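Date: 2022-01-21
Subject: Re: two-arm bench kit, worth it for a small shop?
List: small-automation

> We do short-run packing of personal care items and are looking at
> the Zisard two-arm bench kit. The sales page says it is meant for
> "mixed small goods" and not much more than that. We have one person
> who can write a little Python and no one who has done robotics.
>
> Has anybody on the list had one for more than a trial period? I'd
> like to know how long the setup takes, what breaks, and whether the
> support plan is worth paying for. We also have a quote from
> Skundholm for a single larger arm and I can't tell if I am
> comparing like with like.

We have had the Zisard kit since August, so I can answer most of this. We bought it at the normal price and I have no tie to the company.

First, the two quotes are not like with like. The Skundholm arm is a proper single-arm cell. You get more reach, more payload, a fenced area and an integrator who comes out and programs it. The Zisard kit is a frame, two small arms, grippers, a control box and a software license. You program it by guiding the arms through the job many times over and letting the software train on the recordings. If your parts always arrive in the same place facing the same way, get the Skundholm, or something cheaper than either. If they arrive in a heap, keep reading.

Setup. The frame comes flat in boxes and goes together with hex keys. It took two of us 4 days from opening the first box to having both arms moving. Most of one day went to the control box, which would not see the right arm until we swapped a cable. The kit does not include a work surface in the base price. You can order one or fit your own, and either is fine as long as it sits level inside the rails. Tighten the frame joints again after the first week. The manual says to do this on page 663, if you can believe a manual that long for a kit this size. Most of those pages are software reference and you will never open them.

Cables are the weak point. They are long enough, but there is no channel for them, so they end up on the floor unless you buy clips. We still have not done a proper job of it. I would order the clips with the kit.

The work. Our test job is toothbrushes and small bottles and containers, which sounds close to yours. The brushes are hard for a gripper. They are thin, they roll, and the handles are not the same shape from one model to the next. The point of having two arms is that one can pick while the other holds or passes, and you don't need a fixture for each item.

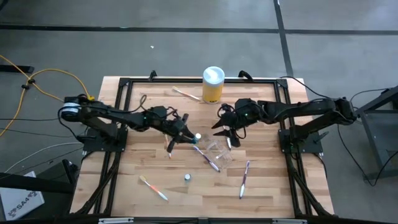

We needed 196 recorded runs before the pick was good enough to leave alone for a few minutes at a time. The sales rep had told us we could start with fewer, and you can start with fewer, but the results were poor. Each run is short. The tiring part is resetting the items between runs, and you do have to move them around each time or the arms only learn the one layout. Plan on a person doing that and little else for a couple of weeks.

Once trained, it is slow. A person is faster at this job and will be for a while. We run it alongside our packers on the dull items. If your case for buying depends on replacing a full position, I don't think this kit gets you there.

Clear plastic is a problem. Anything see-through gets missed more often than a solid color, and changing the lights helped only a little. White items on a pale surface were also worse than I expected. If I were ordering again I would ask for a dark mat to try before I recorded anything. We recorded everything on bare wood and don't want to start over.

What broke, in order:

-- one gripper finger, dropped by us during assembly
-- the cable mentioned earlier
-- a servo in the left arm that began to hum and then would not hold position

The servo was covered by the warranty. The replacement came with clear instructions and the swap was easy. The finger was not covered, but it is a cheap part. Buy a spare pair with the order so you are not paying shipping for a piece that fits in an envelope.

Support. There are two plans. The basic one is email only and answers were decent, usually by the next working day. The upper plan adds a phone number and remote sessions. We paid for the upper plan for the first few months and then dropped down. I would do it the same way again. The remote sessions were useful while we were learning to record clean runs, and after that we had nothing to ask about. Get them to write into the quote that you can drop down partway through the year. Ours did not say so and it took several emails.

The software license covers up to 100 saved tasks. We have used a handful, so I can't see that limit mattering to a small shop. What does matter is that training runs on their servers unless you buy the local option. If your customers care about where the video goes, ask about that early.

You may also get a call from Foneck, who resell the same kit with a cart and a lamp added. As far as I could see the arms are the same parts. The cart is nice if you need to move the thing between rooms. Ours stays put and we were happy to save the money. It went to the site in the back of a Honda minivan with the seats down, if that gives you an idea of the size of the boxes.

On your Python question, one person who knows a little is enough. Ours writes small scripts to start and stop tasks and to log the misses. The recording side needs no code at all, though it does need patience and steady hands. Our best operator came off the packing line and had never touched a robot.

Before you sign, ask Zisard for a paid trial with your own items. Send them the worst ones you have, especially anything clear or shiny, and ask for the full unedited recording of the test. They did this for us when we asked, though it isn't on the price list.

I can send our parts list and the reset sheet we use between runs if you want them. Write to me off list, as the attachment limit here is small.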